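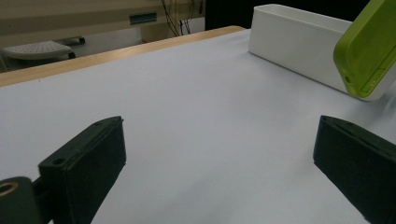 What does a robot learn from when a person shows it a task by hand? It learns from a record of each demonstration — where the gripper travelled, how far its fingers opened and what its camera saw along the way.

Chapter 2 follows the packing trials at Plellside, where staff recorded 200 demonstrations with a hand-held gripper and 53 by remote control. Start by reading the Doolan notes on labelling your recordings.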